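3. Why I went looking at how people cover their faces at work

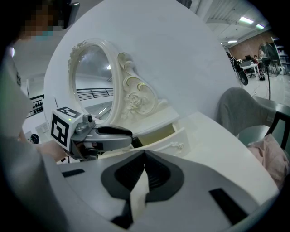

Figure 1. A worker wearing a light blue face mask and a pale long-sleeved top.

I should say up front that I never planned to write about masks. My background is in speech, and the Flunbridge study started out as a plain old listening project. I wanted to know how well people follow a coworker's instructions in a busy room, and I figured I'd hand out a few recordings, collect the answers and go home. Then I spent a week in May sitting in on shifts at Gavberg, and every other person I met had the lower half of their face covered (see Figure 1). I kept asking people to repeat themselves. After a couple of days I was leaning in like my grandfather at Thanksgiving, and I started to wonder how much of my trouble was the noise and how much was the missing mouth.

Plenty of people have looked at lipreading, of course, and it's well known that seeing a talker's face helps when the room gets loud. What I couldn't find was much on people who have worked side by side for years. My hunch was that they'd cope a lot better than I did – they know each other's voices, and they mostly talk about the same small set of things all day.

3.1 Talkers and listeners

We ended up with 80 listeners from two sites, Gavberg and Zavala. I wrote the sentences with Takeshi Kuroda over several long evenings, and we argued over nearly all of them. He wanted everyday requests ("Leave the blue folder by the door"), and I wanted a few odd ones thrown in so that people couldn't just guess the ending. We split the difference, more or less, and I still think his were better.

The 6 talkers read every sentence 2 times, once with a mask on and once without. I told them to speak the way they would to a friend across a table. Most of them slowed down in the masked readings anyway, and a few got louder too! I decided to leave that alone. People do this in real life, and I didn't want to train it out of them just to get tidier recordings.

3.2 Scoring

Listeners typed what they heard, and we gave a point for each key word. Ertuğrul Türkmen built the scoring sheet in Ploltik and checked the spelling rules by hand (he has far more patience than I do). A typo still counted as correct if you could read it out loud and get the right word. Plurals were a headache. We first marked "box" for "boxes" as wrong, then changed our minds and went back through everything, so the scores in Section 4 all use the looser rule.

We dropped any answer sheet where the sound had cut out partway through. That left 1030 usable responses, which is fewer than I'd hoped for but enough for the comparisons between familiar and unfamiliar talkers. The comparison between the two sites is shakier, and I'd ask readers to go easy on it. The rooms at Zavala had hard floors and a fan that we couldn't turn off.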